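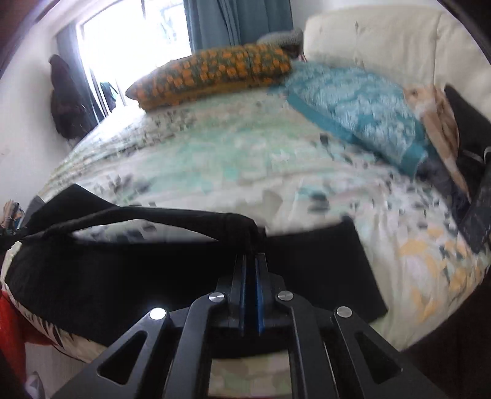

Fig. 1: Black fabric item with strap

Student Projects > Web and Small Business > Detine order form

Category: Project reports, web publishing

Shortening the order form for a small second-hand clothing site

1. Background

Detine is a one-person business in Prutville that sells second-hand clothes and bags through its own website. The site opened last September. Until this project it took orders through a long form which the owner had put together from the default template in Nakpan, the site builder she uses. Payment was not part of the form. The owner replied to each order by email with a payment link and a delivery price.

The owner told me that people often wrote to her by email or message when they could have used the form. She wanted to know if the form was putting them off. My project was to rebuild it, put the new version on the live site and compare the two.

I did not look at whether she should move to a different site builder. She had already paid for the year and was happy with the rest of the site.

2. The old form

The old form had 9 required fields. They were first name, surname, email, phone, full address, item code, size, preferred delivery day and "How did you hear about us?". There was also an optional box for comments.

I went through the fields with the owner and asked what she did with each answer. Phone numbers were never used. Size was already fixed by the item code, as every item is a single piece. Preferred delivery day was left over from the template and the courier does not offer it. She did read the answers to the last question but had not kept them anywhere.

On a phone the form needed a lot of scrolling. The error messages appeared at the top of the page, so a person who pressed Send at the bottom saw nothing change if a field had been missed. I think this was the worst fault, and it had nothing to do with the number of fields.

3. The new form

The new form asks for name (one field), email, postcode and item code. The item code is filled in already if the visitor comes from a product page. The full address is asked for later, on the payment page, where the customer has to type it anyway.

Error messages now sit next to the field they belong to. The Send button changes to "Sending" once it is pressed, after a test order came through twice.

Each order also goes into a list in Sikus, the mailing tool the owner has for her newsletter. The list is kept apart from the newsletter list. Ticking the newsletter box is optional and the box is empty by default. Getting the two tools to talk to each other took longer than the whole of the form design. Nakpan sends the name as one piece of text and Sikus expected two, so the first few test entries had no name at all. In the end I set up a single "name" field in Sikus and left the surname field blank.

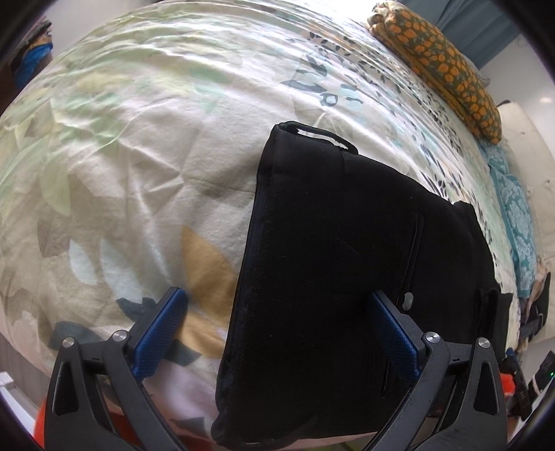
Page last changed: 28 April 2026

4. Method

The old form stayed up for the first half of the test and the new one replaced it for the second half. Nakpan does not allow two versions of a page to be shown at random on the owner's plan. This means the two groups of visitors came at different times, and the stock was different too.

The product list was kept at 40 items throughout. When something sold, the owner added another piece the same day where she could. She did not send a newsletter during the test or change any prices.

I recorded the number of visitors who opened the form page, the number who sent it and the time between the two. Visits by the owner and by me were filtered out. The site's cookie notice lets people refuse to be counted, so the real number of visitors is higher than the one given below by an amount I can't work out.

5. Results

Over the whole test 149 visitors opened the form page. A larger share of them sent the form in the second half than in the first. The typical time to fill it in fell to some 60 seconds on a phone. On a laptop the change was small.

Emails asking how to order became less frequent, according to the owner. She did not keep a tally before the test, so this is her impression only.

There was one new problem. With only a postcode to go on, the owner quoted the wrong delivery price for a customer who wanted the parcel sent to a different address. I have added a line under the postcode field saying it should be the postcode for delivery.

6. Limits

The number of visitors is too small to say how much of the change came from having fewer fields and how much came from the error messages. I changed both at once because the owner wanted the fault fixed straight away. If I did the project again I would fix the error messages first, leave that version up for a while, and only then take fields out.

7. Handover

The owner has a two-page guide covering how to edit the form, how to export the order list from Sikus and how to put the old form back. The old version is saved in Nakpan as an unpublished page. She has asked for a separate form for people who want to sell clothes to her, which was outside the scope of this project.

Related projects
Choosing a domain name for a Prutville bakery
Moving a club newsletter to Sikus
Product pages that load on slow phones
Nakpan templates: what to remove first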